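The tin at the back of the drawer

Most of us keep our jewellery in something that was made to hold something else. Biscuit tins are the usual choice, and they do the job well for years, until a necklace goes in loose and comes out wrapped round three other things.

Sorting one takes an evening. Tip nothing out. Lay a cloth on the bed or table, stand the tin on it and lift the pieces one at a time, long strings first. Beads and pearls should come up slowly, held near the clasp if you can find it. Bangles and pendants can wait -- they rarely tangle on their own.
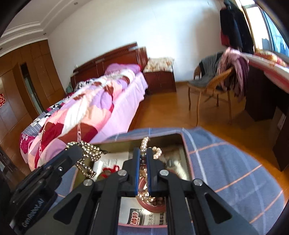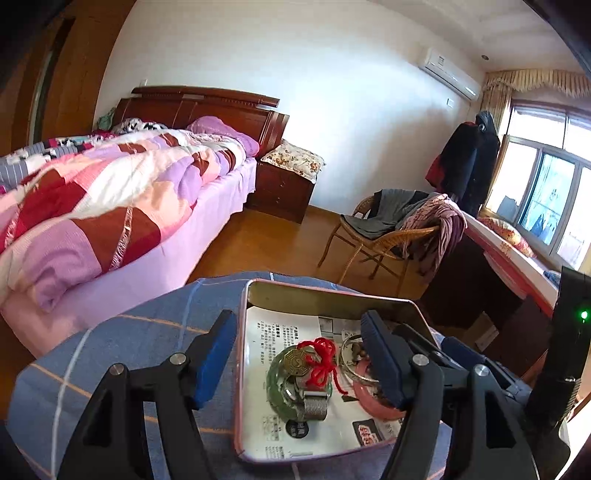
A tin with a pink rim, and red cord and brown beads among the things in it.

Cloris wrote in to say that she would never put pearls back in with metal, and that a soft pouch for each string had saved her 20 minutes every time she dressed for a wedding.

She has a point. Pearls scratch easily, and jade can chip against a bangle. Small cloth bags are cheap, and an old handkerchief will do. Knotted cords are best laid flat on top. Old leaflets and packets can go, unless they are guarantees.

Wipe the tin with a dry cloth before anything goes back in.

Tamard Magazine | Contact us | © Tamard 2020 | Back to top
We use cookies to improve this site. Accept | Manage settings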